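4. Setting up a Derwood server

By now you should have the base game patched and the Prukus launcher installed. If you skipped section 3, go back. We'll wait, and so will the launcher, which refuses to do anything without its config file.

4.1 Open the launcher and choose Host, then New World.

4.2 Type a name for the world. Spaces are allowed. Apostrophes are allowed too, right up until you try to load the save.

4.3 Set the player limit. The default is 15, and the hard ceiling is 40, a figure Yeison Chambi reached once in May before his router gave up.
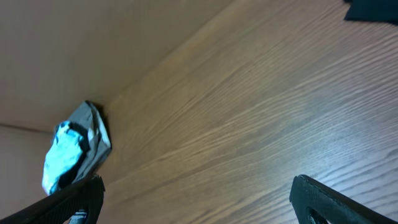 Can players join without the mod installed?

They can connect, but they will drop through the floor at the first village and keep going. Send them the launcher link first.

4.4 Pick a map. Lamont is the small one and loads quickly. Erner is the large one and can take up to 2 minutes the first time, with the progress bar stuck near the end for most of it. Leave it alone.

4.5 Under Network, enter port 758 and press Test. A green tick means you can move on. A red cross means your firewall has opinions – add the launcher to its allowed list and press Test again.

CAUTION: Do not switch off the firewall altogether. Goblins are the least of what's out there.
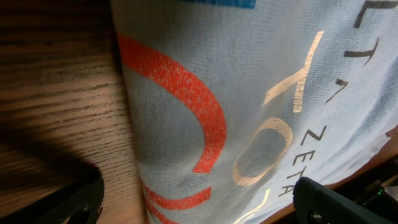

4.6 Press Save Settings before you press Start. The two buttons sit next to each other and look identical, and Start throws away anything unsaved. Anselmo Sotelo has promised to move one of them in the next build. He promised the same for the last one.

4.7 Press Start and wait for the words World Ready in the log window. Yellow warnings about missing sheep textures can be ignored. Red lines can't.

NOTE: Saves made before Sat 12 November use the old inventory format. They will open, but every chest will be full of turnips. Run the converter in the Tools menu first, and keep a copy of the original. 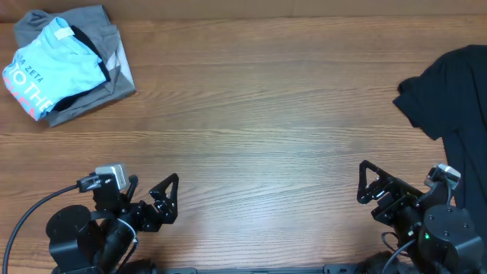 Folded clothes on a wooden table, blue T-shirt on top of grey.

4.8 To make someone an admin, type their player name into the Trusted box and restart the server. Admins can fly, summon cattle and delete your house, so choose with care.

4.9 To stop the server, type quit in the log window. Closing the window with the mouse also works, in the sense that

the server stops. The last few minutes of play go with it.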